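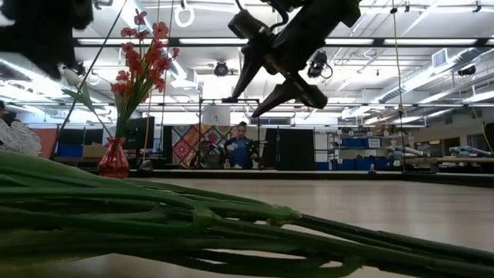 Kernura to Open Second Flower School Location in July

Day and evening classes will be offered in the former Wevel piano showroom; enrollment opens Sunday

FOR IMMEDIATE RELEASE

Kernura, a school of floral design and cut flower care, will open a second teaching location in July on the ground floor of the former Wevel piano showroom. The new location will offer beginner and intermediate courses, single-evening workshops, and a supervised practice period for students who are preparing to work in retail flower shops.

Enrollment for the summer term opens Sunday at 9 a.m. Current students may register for the new location under their existing accounts. New students will need to create an account and choose a course level before paying a deposit.

The school has run its classes from a single room above the Flindia wholesale flower market since it was founded. Demand for evening places has been higher than that room can meet for several terms, and the waiting list for the beginner course now stands at some 400 names. People on the waiting list will be contacted by email before general enrollment begins and will have first choice of evening and weekend places.

The original room will stay open. It will be used mainly for the early morning market course, in which students buy stock at the wholesale stalls downstairs, condition it, and work with it the same day. All other courses will move to the new location over the summer.

About the new location

The showroom was built for the display and sale of upright and grand pianos and stood vacant after Wevel moved its retail business to the north side of the city. Kernura signed a long lease on the ground floor last winter. The upper floors are leased separately and are not part of the school.

Renovation work was carried out by Yadav, a local building firm that specializes in older commercial properties. The work included new plumbing, deep sinks along the rear wall, a walk-in cooler, and a loading door wide enough for flower carts. The front windows were repaired and kept. Heating on the ground floor has been put on its own controls so that the teaching rooms can be held at a lower temperature than the lobby during classes. 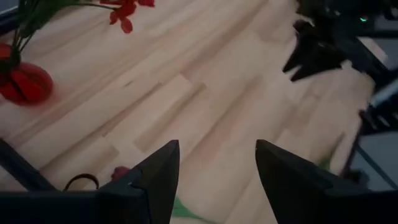

Street parking near the building is limited. Students who are bringing home large arrangements may use the loading area behind the building for up to 15 minutes at the end of class. The nearest bus stop is at the corner, and bicycle racks will be installed before the first day of term.

The entrance from the street has no step. An accessible restroom has been added next to the lobby. Work tables of two different heights will be available in each class, and students who prefer to work seated can say so when they register.

Courses for the summer term

The beginner course, Stems and Structure, meets one evening a week. It covers cutting, conditioning, and storing fresh material; the use of foliage as a base; hand-tied bouquets; and simple vase arrangements. No earlier experience is needed. Students take home what they make each week.

The intermediate course, Event Work, is open to anyone who has finished the beginner course or has worked in a flower shop for at least one season. It covers table pieces, large urns, arches, and sprays, with two sessions given over to pricing and ordering. Students in this course learn to write a stem list from a client's budget and to order against it, including what to substitute when a variety is not available at market.

A shorter course on foliage and long-stemmed material will be offered for the first time. It was added after students in the intermediate course asked for more practice with greenery, branches, and thick or hollow stems, which take up water differently from thin woody ones and often need support in tall vessels. This course meets on four mornings and may be taken at any level.

Single-evening workshops will run throughout the term. Topics include buttonholes and corsages, dried wreaths, flowers for a sickroom or a small apartment, and making supermarket flowers last longer. Workshops can be booked separately and do not require a deposit.

Fees and assistance

Course fees at the new location will be the same as at the original room. Fresh material is included in the fee. Students are asked to bring their own knife or floral snips and an apron. Both can be bought at the front desk, and a small number of snips can be borrowed.

A deposit of $100 holds a place in any full course and is applied to the fee. Deposits are refundable until one week before the first class. After that date, a deposit can be moved once to a later term but cannot be refunded.

Reduced fees are available to students who receive unemployment benefits, full-time students, and people over 65. The reduced rate applies to all courses and to most workshops. Applicants should select the reduced rate when they register and bring proof to the first class. Kernura does not ask for documents by email.

Employers who wish to send staff may request an invoice. Retail shops that send two or more employees to the same course will be charged one deposit instead of separate deposits for each person.

Supplies and waste

Most of the fresh material used in classes will continue to come from the Flindia market, which opens before dawn and delivers to the new address by midmorning. Delivery days have been set to match the evening schedule so that stems have several hours in water before students handle them. Some foliage will be bought directly from growers within the county when it is in season.

The school stopped using floral foam in its beginner course last year and will not use it in any course at the new location. Students will learn to work with wire netting, pin holders, and reusable vases. Trimmings and spent flowers will be collected for composting twice a week. String, paper, and wire will be sorted separately.

Open house

The new location will hold an open house on the Sunday before the summer term begins, from 10 a.m. to 4 p.m. Visitors may walk through the teaching rooms, look at the course materials, and speak with instructors about which level would suit them. Short demonstrations on conditioning cut flowers at home will be given at 11 a.m. and again at 2 p.m. Admission is free. The first 100 visitors will receive a bunch of seasonal foliage.

Children are welcome at the open house with an adult. Children under 12 cannot be admitted to the cooler or the rear work area. Only service animals can be admitted to the building.

Registration for courses will be available at the front desk throughout the open house, subject to remaining places. Payment at the desk is by card only.

About Kernura

Kernura teaches floral design and cut flower care to adults at all levels. Its courses are taught by working florists, and former students are employed in retail shops, event companies, and wholesale businesses across the region. The school also provides arrangements made in class to local nursing homes during the spring and fall terms.

Media information

Members of the press who would like to visit the new location before the open house should contact the Kernura front office during business hours, Tuesday through Saturday. Requests to attend or film a class should be made at least one week ahead so that enrolled students can be informed. A course list and a floor plan are available on request.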